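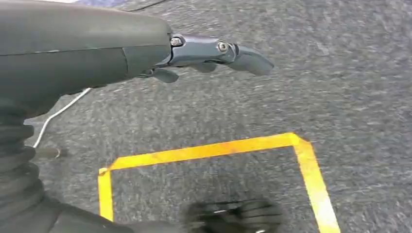

Tultau two-hand kit: a buyer's review

Price as quoted: 3,407 per hand, before anyone mentions cables. Bought: 2. Budgeted: also 2, and not much else, as you'll see.

I run purchasing for a small lab at Bamthorpe, so my opinion of a robot hand is mostly an opinion of its paperwork. The Tultau quote ran to four pages. Three were warranty exclusions.

The hands themselves are good. The finger joints are held with plain silver screws you can see and get at, and I have come to value that more than any spec sheet. Our previous pair, from Vomness, hid everything under glued covers, and a loose joint meant a shipping crate and a month of apologizing. The fingertips look rubbery and soft. Léonie Roussel, who does the work while I do the invoices, likes how they hold small parts. I like that they are sold separately.

Now the complaints. Cabling is not in the kit. Ours runs across the carpet, white in one place and black in another, and proper floor channels came in as a surprise line in November. Spare bellows sleeves have a lead time of 30 days, so order one with the arms and put it in a drawer. The training day is optional in the sense that breathing is.

The cheapest thing in the whole project was the yellow tape marking the work area on the floor. It has needed no updates and no license key. Gwenaël Sabatier wanted a projected boundary from Baudry instead, and I have kept that quote for when I need cheering up.

If you're planning a purchase, take the price of the hands and add a quarter for things nobody listed. We didn't, and the new chairs went back on the wish list.

Four stars out of five. The missing one is for the connector adapters, which come in a bag of 4 when each hand takes three.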